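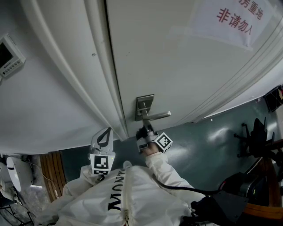

Der Bescheid hing seit dem Morgen am Gemeindehaus von Travside. 93 Haushalte im unteren Ortsteil sollten Geld für den Hochwasserschutz bekommen, je 600 Euro, auszuzahlen bis Juli. Die Bäckerin las ihn zweimal und ging dann zurück in den Laden.

»Für 600 Euro kriege ich keine Kellertür«, sagte sie.

Der alte Schleusenwärter stand am Tresen und wartete auf sein Brot. Er hatte beide großen Fluten mitgemacht. Nach der ersten war ein Minister gekommen, nach der zweiten ein Brief.

»Du kriegst Sandsäcke«, sagte er. »Viele Sandsäcke.«

»Und wer füllt die?«

Darauf wusste er nichts. Er bezahlte und ging hinunter zum Fluss. Der Pegel am Wehr stand niedrig für die Jahreszeit, das Wasser war braun und schob Äste vor sich her. Drüben in Plokdale hatten sie vor zwei Jahren einen Deich gebaut, drei Meter hoch, mit einem Radweg obendrauf. Seitdem stieg das Wasser auf dieser Seite schneller. Im Amt in Furnen hieß es, das lasse sich nicht belegen. Er hatte die Zahlen in ein Heft geschrieben und das Heft nach Furnen geschickt. Es war mit Dank zurückgekommen.

Am Abend war Versammlung. Eine Frau vom Amt erklärte, wie man den Antrag ausfüllt. Man brauchte ein Foto des Kellers und eine Rechnung über die Arbeiten. Die Firma Fröhlich hatte Prospekte für Rückstauklappen ausgelegt, die billigste kostete das Doppelte der Beihilfe.

»Muss ich erst bezahlen und bekomme es dann wieder?«, fragte die Bäckerin.

»Einen Teil«, sagte die Frau vom Amt.

»Und wenn das Wasser vorher kommt?«

Die Frau blätterte in ihren Unterlagen. Hinten im Saal räumte jemand schon Stühle weg. Der Schleusenwärter stand auf, nahm einen Antrag vom Stapel und noch einen für die Nachbarin, die schlecht zu Fuß war. Auf dem Heimweg fing es an zu regnen. Er ging am Wehr vorbei, leuchtete mit der Taschenlampe auf die Latte und schrieb den Stand ins Heft.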